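How Do You Teach a Robot to Do Chores?

Hi! I'm Orysia Chornovol, and my job is teaching robots. I don't have a chalkboard, and my students never raise their hands (well, sometimes they do, but only if I make them).

Think about how you learned to tie your shoes. Did somebody hand you a list that said "move your left thumb two inches up, then bend your pointer finger"? I bet not! Somebody probably sat down next to you and showed you, and maybe they even held your fingers and moved them through the loops.

We can teach robots that way too. It's called learning from demonstration, and a demonstration is just a fancy word for showing how it's done.

There are two main ways to show a robot something. The first is to grab its arm and push it along, the way a tennis coach might hold your arm and swing it with you. The robot has sensors in its joints, and they keep track of every bend. Let go, press play, and the arm goes through the same moves by itself. Kids who visit our workshop love this one. My friend Toivo Ojala once taught an arm to wave goodbye like that, and it was still waving when we went to lunch.

The second way is remote control, and you might see it called teleoperation. "Tele" means far away, like in telephone. I put on a pair of gloves that can feel how my fingers bend, and when I close my hand, the robot closes its hand. It's a bit like being a puppeteer without any strings!

The robot I drive the most is called Vutus. Some days it's a real machine, and some days it's a robot inside a computer, in a pretend world we call a simulation. Tables, boxes and trays in there are all drawn by the computer. If I drop something in a simulation, I press a button and everything goes back where it started. No mopping!
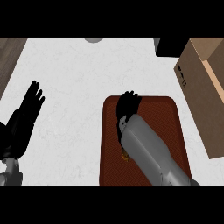 Two robot arms at work in a simulation. The right hand is over the tray, and the left hand is open.

Trays are a good thing to practice with. A tray has a rim, so your fingers have to go up and over it, and small things are tricky for big robot hands. Having two arms is harder than you'd think, too. Try patting your head and rubbing your tummy and you'll get the idea. When one of my hands is busy, I have to remember to keep the other one out of the way.

So how many times do I have to show it? Lots! For one tray job last May I did 73 demonstrations, and Kalevi Aaltonen, who sits at the next desk, said I was muttering "up and over" in my coffee break. For a harder job we wanted 1000, so we all took turns.

Why so many? Say you only ever saw one dog, and it was small and white. You might think a big brown dog was some other animal! Robots have that problem all the time. If the tray is always in the same spot, the robot learns to reach for that spot, even after you move the tray. So we slide things over a little and start again.

Then comes the learning part. A computer program looks through all the demonstrations and hunts for patterns. After that I take off the gloves and watch the robot try by itself. Sometimes it grabs the air next to the thing it wants. I still cheer when it gets one right.

Try it at home: Ask a friend to be the robot and close their eyes. Stand behind them, hold their wrists, and help them put a spoon in a cup (a plastic one, please). Do it a few times, moving the cup each time. Now let them try it alone, eyes open, but only moving the way you taught them. Then swap!

Words to know
Demonstration: showing how to do something
Teleoperation: moving a robot by remote control
Simulation: a pretend world inside a computer
Sensor: a part that helps a robot feel or measure things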